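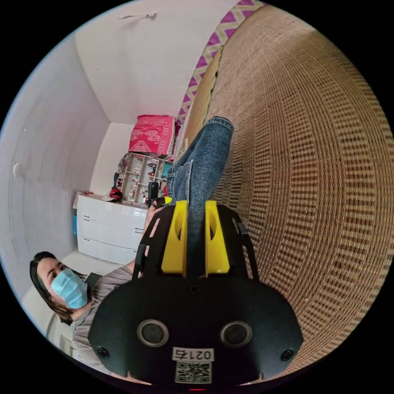

Rapport d'avancement n° 2, projet Gritier : apprendre à un bras à ranger une chambre

À l'attention d'Ingrid Brannigan, 10/7/19

Bonjour Ingrid,

Comme promis, je vous fais le point sur la collecte à domicile. Je m'excuse d'avance pour la longueur, mais il s'est passé beaucoup de choses depuis mon dernier courrier de March (pardon, de mars, je passe mes journées à lire des journaux d'enregistrement en anglais et ça déteint).

Où on en est

La pince tenue à la main marche bien mieux que je ne l'espérais ! On a maintenant 641 démonstrations gardées après tri, sur un objectif de 1000 pour cette tranche. Par démonstration gardée, j'entends une prise complète, du départ au repos de la pince, avec une trajectoire que le logiciel arrive à reconstruire sans trou. Les autres, on les met de côté et on ne vous les facture pas, c'était dans la convention.

Je rappelle qu'on avait commencé par la commande à distance, avec le bras installé chez Mikgate et l'opérateur assis derrière deux manettes. C'était lent, c'était fatigant, et au bout d'une demi-heure tout le monde faisait des gestes bizarres, moi la première. Avec la pince en main, les gens bougent comme d'habitude, ou presque. On peut travailler dans une vraie chambre, avec une commode, des étagères pleines de petites choses, un lit ou une banquette où s'asseoir, et on n'a pas à déménager un bras de 40 kilos dans l'escalier. Zlatko Janevski, qui l'a porté deux fois, est particulièrement content de cette évolution.

Ce qu'on enregistre

Pour l'instant, quatre familles de tâches : plier un petit linge, ouvrir et fermer un tiroir, poser un objet sur une étagère, et passer un objet d'une main à l'autre. Les doigts jaunes sont plats avec une découpe arrondie près du bout, et cette forme nous va bien pour le tissu. Pour les poignées de tiroir c'est plus compliqué. Il faut arriver de biais, et la personne qui démontre a tendance à tricher un peu avec le poignet, d'une manière que le bras ne pourra pas reproduire. Boris Grgić a donc ajouté un contrôle après coup : si l'orientation sort de ce que le bras sait faire, la prise part automatiquement dans un dossier à revoir. Ça nous a coûté pas mal de prises au début, beaucoup moins maintenant que les démonstrateurs savent d'où vient le problème.

Chaque pince a son étiquette numérotée et son QR code au dos, et on le scanne avant de commencer. Ça paraît bête, mais en début de projet on a mélangé les calibrages de deux appareils et j'ai passé une soirée entière à me demander pourquoi tous les tiroirs s'ouvraient dans le mur.

Ce qui coince

Le suivi de position, d'abord. Les murs blancs et les meubles blancs brillants, c'est joli mais le logiciel n'y trouve pas grand-chose à quoi s'accrocher. Dès qu'il y a un tissu à motifs ou du rotin tressé dans le champ, ça va tout de suite mieux. J'ai donc demandé à Radka Atanasov de privilégier les pièces un peu chargées (elle était ravie, c'est la première fois qu'on lui interdit de ranger avant une visite).

Ensuite, les temps morts. Les gens s'arrêtent, regardent la pince, la retournent, vérifient qu'elle enregistre. C'est humain, mais ça donne des débuts de prise interminables. On coupe à la main pour le moment. Stavros Atanasov prépare un découpage automatique et pense le livrer avec la prochaine tranche ; je préfère ne pas vous donner de date.

Enfin, la fatigue du bras. La pince n'est pas si lourde, mais à la vingtième répétition on la sent. On a raccourci les séances et on alterne les tâches.

Côté budget

On est dans les clous, avec une seule surprise : il a fallu racheter des doigts, ceux du premier lot se fendaient près des vis. Kauppinen nous a fait un devis à 2000 euros pour le jeu complet, pièces de rechange comprises, et je propose de le prendre sur la ligne « déplacements », qu'on n'a presque pas touchée. Il me faudrait votre accord écrit, un simple mail suffit.

La suite

On continue les tiroirs jusqu'à avoir de quoi entraîner une première version, puis on la fait tourner sur le bras chez Mikgate. J'aimerais beaucoup que vous veniez voir ça ! Serosport nous prête sa salle du rez-de-chaussée si vous êtes plusieurs, il faut juste me prévenir un peu avant pour les badges.

Je vous envoie le tableau détaillé des prises séparément, il est encore chez Boris pour relecture.

Bien à vous, et merci pour votre patience avec mes factures en double.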